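07/07/2021

Up since five, far too excited to lie there, so I may as well get last night down while it's still ringing in my ears. The Warinard Quartet! In our little town! I have waited for this since the season leaflet came through the door back in the winter, when half of it was still marked "subject to change" and I didn't dare believe a word.

The concert was at Hiltorside, in the long barn with the new roof. I'd only ever been there for the craft fair, and I had my doubts about the sound, all that timber and the doors open on both sides for the air. I needn't have worried. From the third row (left side, so I could see the cellist's bowing hand) it was warm and close, and even the quietest bits carried. You could hear the swifts going over between movements, and once, in the slow movement of the Haydn, a tractor. It changed gear almost exactly on the cadence.

They opened with the Haydn, the "Sunrise," and I think I held my breath for the whole first page. That opening, where the violin just climbs out of the held chord as if it had all the time in the world! I've had it on record since college and I thought I knew it. What I'd never noticed is how much the second violin does. She sat there looking as calm as a person waiting for a bus and she was steering the entire thing. In the minuet she gave the offbeats a tiny kick, really tiny, and the man in front of me started nodding and didn't stop till the trio.

Then the new piece, the one by the local commission fund, called Ulloa. Program note said it was named for a ferry landing the composer used to visit as a child. It runs 9 minutes and has no real tune until close to the end, which worried me when I read it, and then I was sorry when it was over. It begins with all four of them playing up near the bridge, a glassy kind of sound, very thin, and under that the cello starts knocking on one low note. Knock, knock, wait. Knock. I'd call it a boat against a post, although the note didn't say so and I may have made that up. When the tune finally arrives it's in the viola, and it's so plain you could hum it walking home. I did hum it walking home. I have most of it still, except for the turn in the middle, where I keep sliding off into something from the Dvorak.

I want to write down the order of the second half before I lose it: two short fantasias by Purcell, played with hardly any vibrato, then straight on without applause into the Dvorak, the "American." I loved that they did it that way. The last Purcell chord was still in the rafters and the viola just started up, all sunshine. A few people clapped anyway and the viola player grinned and kept going.

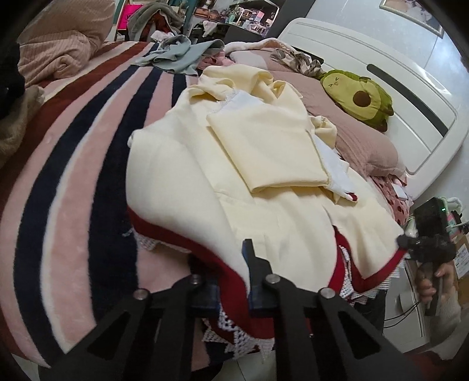 Too fast, that Dvorak, said the woman beside me on the bench at the bus stop afterward, and she meant it, she'd heard them play it slower at Pamoser last year and liked it better. She said the finale was like being hurried out of a shop at closing time. I couldn't agree less but I enjoyed arguing with her! I said it was train music, he was mad about trains, it ought to go like a train. She said trains stop at stations. We went on like this until her bus came, and then she told me through the door that the slow movement had been the best thing she'd heard in years, so there we were, friends after all. I wish I'd asked whether she goes to the Sunday ones.

The slow movement, though. She was right about that. The first violin played the melody so softly the first time around that people leaned in, you could hear the benches creak. And then the cello took it at the end, the last time it comes, and that did it for me. I had to look at the floor. I've always thought of it as a violin movement and now I don't believe I'll ever hear it that way again. The plucking underneath was perfectly even, like someone walking beside you and not talking.

Encore: a Shostakovich polka, very silly, very short. The second violin dropped her calm face for the first time all evening and went at the pizzicato like she was swatting flies. Stamping and whistling from the back. I whistled too (badly).

Things I want to remember that aren't music. The program was a folded sheet with a misprint that gave the interval as 155 minutes instead of 15, and somebody had gone through my copy and crossed out the last 5 in pencil. The lemonade was flat and wonderful. At the interval the sun came in low through the west doors and the whole cello side of the stage went orange, and the stage crew put up a sheet so the players wouldn't be squinting all through the Purcell. It sagged in the middle and stayed up anyway. There was a collection for the piano fund as we went out - they need 4000 dollars to have the old grand restrung - and I put in what I'd been saving for a cab, so it was the bus for me, and I'm glad, or I'd have missed the argument.

I should say something about being in a room with players again. I can't put it well. I've had the radio all this time, and the streamed concerts, and I was grateful for every one, I even dressed up for a couple. But I'd forgotten the breath. The sniff the first violin gives before they all come in together! It's practically part of the score. I'd forgotten that you feel a cello through the seat. And I'd forgotten the tuning, which I could have listened to for half an hour. When they tuned last night there was a sort of sigh all down the rows and I thought, oh, we all missed it.

Later, with coffee. Went through the pile of old season booklets to see if I really had heard the "American" live before. I had, once, at Pamoser, in the side chapel, with a student group whose name I'd written in the margin and can't read. My note says "good viola" and nothing else. Well, good for that viola. I've decided I'm going to write more in the margins from now on, even if it means a pencil scratching in the quiet parts. (No. Between movements only.)

I also looked up the score of the Haydn online to find the offbeats she was kicking. They aren't marked! There's no accent there at all, so it was her own idea, or theirs. I played it through on the piano as best I can with my left hand being what it is, trying it with the kick and without, and it's like the difference between someone telling you a joke and someone reading one out. Then I tried to pick out the Ulloa tune. It seems to want to be in G, but it starts on the B, and every time I get to that turn in the middle I go wrong in the same place. Will try again tonight when my ears are fresh. Maybe the composer would send me the viola line if I wrote and asked nicely? I might. People must ask for stranger things.
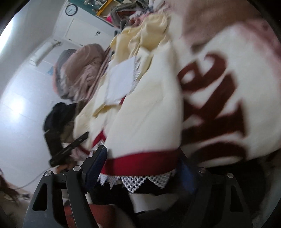 Cream fleece and red trim, on the heap.

Evening. Still no luck with the turn, but I got the last phrase, I'm sure of it. It goes up where you expect it to go down. I sang it to the window while the potatoes were boiling and let them boil over.

The big news is that the fall list is up. I checked after supper and there it was. The Warinard are coming back in September, 3 concerts on consecutive weekends, and one of them is all late Beethoven! The Opus 132, the one with the long hymn in the middle. I have never heard that in person. I've been saving it up in a way, never playing the record more than once or twice a year so it wouldn't wear thin. The other two programs are mixed, some Bartok, some Fanny Mendelssohn (hooray, at last), and Ulloa again, so if I haven't got the tune by then I can sit there with my pencil and catch it properly.

I booked for all of them on the spot. Third row again, left side again, although I did wonder about the other side for the Beethoven, to watch the viola. The booking page let me move my seat back and forth on the plan and I must have moved it six times. In the end I stayed with the cello. I want to feel it through the bench during the hymn.

One worry, a small one. The September dates are back in the barn too, and it'll be cooler by then, and if they shut the doors the sound is going to be a different thing altogether. Closer, maybe too close. Or it might be glorious. I keep thinking about the very end of the hymn, where it thins out to almost nothing, and whether the swifts will be gone by then. They will, I suppose. It'll be crickets.

To do tomorrow: letter to the composer, before I lose my nerve. Return the Bartok book to the library and take it straight out again. Find out when the Sunday ones start and whether the bus runs that late. Get the piano man to look at the sticking D, which is no help at all when you're trying to work out a tune that sits on top of it.

Bed now, with the Purcell on low. I put the program inside the cover of this notebook, pencil mark and all.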